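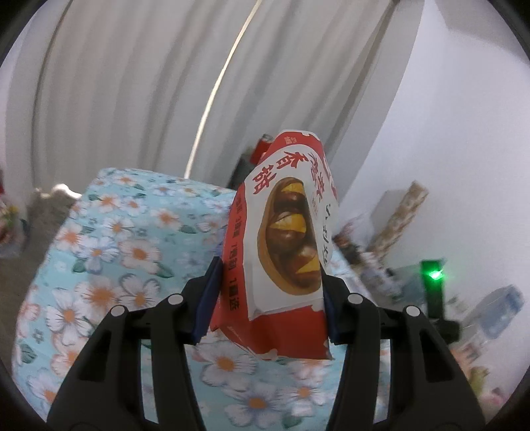

I got to Temosent just after ten on the Monday, straight off the train and badly in need of tea. Ludmila Čierny met us at the door and took us directly to the software room (hooray, no slides!).

They're building a planner called Tutum, which learns grasps from people using hand-held grippers in ordinary homes. I'd expected the clever bit to be the network, but most of the morning went on tooling. Every clip gets its camera path worked out first, and patterned bedspreads are apparently a treat for the tracker — loads of corners to hang on to — while plain white walls give it nothing.

Crisp packets and snack bags have their own folder, 157 clips so far. Sobia Minhas showed us the jaw width plotted against time, and you could see where each person had started to squeeze. Of those, 13 had been thrown out for bad timestamps, and she's still cross about it.

I asked whether I could have the replay viewer for our lot at Assefa. Ludmila said maybe in June, once they've sorted the licence. Lunch was soup, and very good too.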